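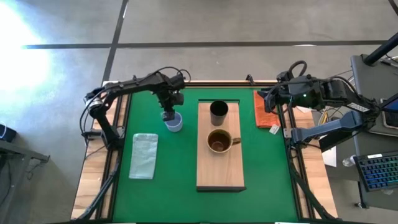

**To:** Lonham Robotics Club list
**From:** Bernadette Ó Briain
**Subject:** Re: [lonham-robots] Tidy-Up Challenge: which task first?

Hello all,

Picking up Gil-soo's questions from earlier in the week, and adding a few things we've learned since. I've left his message in so that the new members can follow along.

> On the tidy-up task, Gil-soo Kong wrote:
>
> I've been reading the Fokbridge rules again and I think we're trying to do too much. Cups, towels and bags are three different problems. Could we pick one and get it solid before we touch the others? I'd vote for cups, as they keep their shape and we already have a decent grasp for them.
>
> Also, are we allowed to use both arms at once? Rule 13 says "the station may use any fitted arm", which I read as yes, but the Cárdenas team seem to think it means one at a time.
>
> Last thing. Can somebody please tell me where the recordings live now? I have one folder with 800 runs in it and another with 1636, and I don't know which is the good one.
>
> Gil-soo

Right, in order!

**Cups first.** Yes, I'm completely sold on this. I'd still like the towel to stay on the table while we practise, even when we aren't picking it up, because the judges will leave other things lying about and I want the arms used to working next to them. A cup on a bare mat is lovely for a demo, but we'd learn so little from it. Please keep changing the cups over too. The see-through one is much the hardest for our vision code, and I have become rather fond of it for that reason (I know Gil-soo hasn't).

**Both arms.** I wrote to the organisers and they say both may move at the same time, as long as neither is touched by a person once the clock starts. So we can have one arm going for a cup while the other gets on with the towel. This is brilliant news for us! It does mean we need to sort out the waiting code, where one arm holds still until the other has cleared the middle. At the moment it waits far too long. If anybody fancies a small, self-contained job with a very visible result, it's yours, and I'll happily sit with you for the first hour.

**Recordings.** The one with 1636 is the good one. The 800 folder is from before we moved the arms and should be ignored. I'll rename it tonight so it stops catching people out.

One more thing I wanted to share is the low view across the table. I'd only ever thought about our task from overhead, and then I looked along the mat and realised how different a cup seems from down there. You get its height straight away, and the towel turns into a little hill. You also get the whole room behind it, lights and people and all, so we'd have to crop hard or teach the model to ignore us.
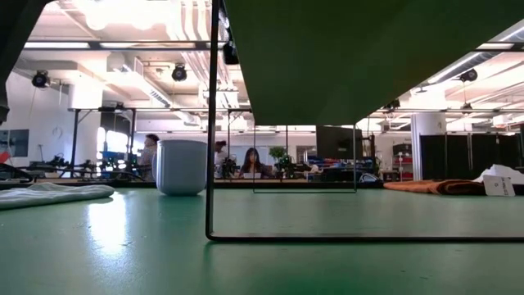 *Looking along the mat, with the white cup and the orange-brown towel on the table.*

I'd love to try training with the low view added to the overhead one. My plan is 50 new runs with both, the same 50 again with overhead only, and then we compare. Gil-soo, would you be up for writing the comparison script? You did such a nice job of the one for the Hestivstead heats, and I think most of it could be reused.

A few bits for whoever is in next:

- Put the mat flat before you start. A ridge under a cup spoils the run.
- Write down which cup you used. "Cup" in the notes column is no help to me at all.
- Fold the towel differently each time, and leave it scrunched for some runs.
- If a run goes wrong, keep it and mark it as failed. We want those as well.

The lab is ours until 9 pm all through May, so there's plenty of room for anyone who wants a go at driving. You don't need to have written a line of code. Two of our best drivers this term had never touched an arm before they joined, and their runs are smoother than mine!

Replies to the list please, so that everybody sees them.

Bernadette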